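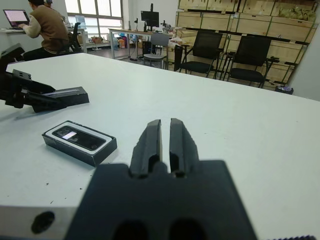
Vista desde la muñeca del brazo derecho, con el teléfono dentro de su caja abierta.

Teleoperación con dos brazos: ¿cómo grabar mejores demostraciones para cerrar una caja?

Publicado por bitell_sur en Manipulación y aprendizaje

Hola a todos. Perdonen mi español, no es mi primera lengua. Trabajo con dos brazos con pinza paralela y los manejo a distancia con el mando Pritier. La tarea completa es: meter el teléfono en la bandeja blanca, acercar la tapa y cerrar la caja. He grabado 200 demostraciones y la política entrenada hace bien la primera parte, pero con la tapa duda mucho. Un brazo avanza, se para, vuelve atrás y así hasta que se acaba el tiempo.

Cada demostración dura 8 segundos cuando tengo la mano buena, y bastante más cuando estoy cansado. Uso una cámara en cada muñeca y ninguna fija. Mis preguntas son dos: ¿tengo que grabar más, o tengo que grabar de otra manera? ¿Y es un problema que la pantalla del teléfono refleje la luz?

ruchti_mx
Yo grabaría de otra manera antes de grabar más. Si a veces paras para pensar en medio del movimiento, el modelo aprende también esa pausa, y después no sabe cuándo salir de ella. Practica la tarea varias veces sin grabar y decide un orden fijo: qué brazo sujeta la caja, cuál trae la tapa, por qué lado entra. Luego repítelo siempre igual, pero cambia la posición y el ángulo de la caja en cada toma. Las demostraciones con muchas dudas yo las borro.

Otra cosa – mira tus vídeos de la muñeca sin ver los brazos en directo. Si tú no puedes decir dónde está el borde de la tapa, el robot tampoco podrá. Una cámara fija desde arriba me ayudó mucho con esto.

Por el reflejo no me preocuparía demasiado, siempre que grabes a diferentes horas. Yo tenía todo grabado por la mañana y a las cinco de la tarde no funcionaba nada.

hokero_88
Más datos. Con 3,000 va bien.

tallerdepinzas
No estoy de acuerdo con lo de 3,000, para una sola caja es demasiado trabajo. Nosotros llegamos a 300 y fue suficiente, pero separamos la tarea en dos partes y grabamos aparte el momento de la tapa. También bajamos la velocidad del mando a la mitad en los últimos centímetros. ¿Qué tapa es, de las que entran muy justas? Con esas hay que apoyar primero un lado y después empujar el otro, a mano pasa igual.

bitell_sur
Gracias. Sí, entra muy justa. Voy a borrar las tomas malas y a probar con un lado primero. La cámara de arriba la tengo que pedir todavía.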